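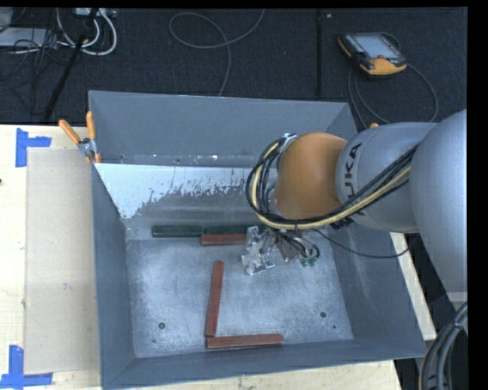

Gray metal bin on the packing bench, with green and red blocks on the bin floor.

Packing Bench Assistant (part time, fixed term)
Gakosau Packing Studies, Flivholm site
Posted May 2022

Gakosau studies how long, narrow goods are laid into open containers. The work covers row layout, gap size, order of placement and the state of the load after the bin has been moved. We are hiring two assistants for the bench room at Flivholm. The posts start in June and run for 300 paid hours each, spread over two or three days a week by agreement.

The work

Most of the job is done standing at a bench with an open metal bin and a set of colored blocks. Each layout is given on a printed sheet. The sheet shows the floor of the bin from above, with every block marked by color and number. Some layouts are plain rows laid end to end along one side. Others leave blocks apart from the row, at a set distance or at an angle, and these take longer to set up and check.

The assistant will:

Set out start layouts from the sheet, to within 2 millimeters of the marked lines.
Measure gaps between block ends and between blocks and the bin walls, using a steel rule and feeler gauges.
Enter results in the bench log during the run. Entries are not to be filled in from memory.
Clear the bin between runs, wipe the floor of the bin and return blocks to the rack by color.
Check blocks for chipped edges and swollen ends at the start of each shift, and pull any that fall outside tolerance.
Weigh full bins and move them to the shake table with the hand lift.
Pack and label finished sets for transfer to the Wutum store.

A normal shift is 5 hours with one paid break. The log from the last round holds over 2000 layouts, and part of the first month will be spent recoding these to the current sheet format. This is desk work and can be split between the two posts.

Requirements

Able to tell green from red without aids, under ordinary indoor light. A short color test is given at interview.
Able to stand for most of a shift and to lean over an open bin repeatedly.
Steady handwriting, or steady typing. Both are accepted for the log.
Comfortable reading simple plan drawings and working in millimeters.
Written English good enough to record a fault so that the next shift can find it.

Useful but not required: warehouse packing, joinery, tile setting, print finishing, stock counting. Applicants from any of these trades should say what size of goods they handled and what tolerance was usual. No degree is needed. Training in the sheet format and the gauges takes two shifts and is paid at the full rate.

Working conditions

The bench room is on the ground floor with step-free access from the yard. Bench height is fixed, but platforms are available. Safety shoes are supplied. Loose sleeves, rings and bracelets are not allowed at the bench. Long hair must be tied back. Assistants keep their hands out of the bin during a run and wait for the shift lead to release it before reaching in.

Pay is on the site's grade B scale, monthly in arrears. Travel between Flivholm and Wutum during working hours is covered. Travel from home is not.

How to apply

Send a one-page letter and a list of past jobs to Manee Ruangrit, bench room office, Flivholm. State which days you are free and whether you are applying for mornings, afternoons or either. Please do not send certificates at this stage — we ask for them after interview.

Interviews are held at the bench and last under an hour. They include the color test, one layout to set from a sheet and one layout to measure. Samran Somboon and Vibeke Ragnarsson will run them. Applicants who need a different bench height or a seated setup should say so in the letter so that it can be arranged beforehand.

Questions about the work itself go to Samran Somboon. Questions about pay, hours or contracts go to the office. Agencies should not reply to this notice.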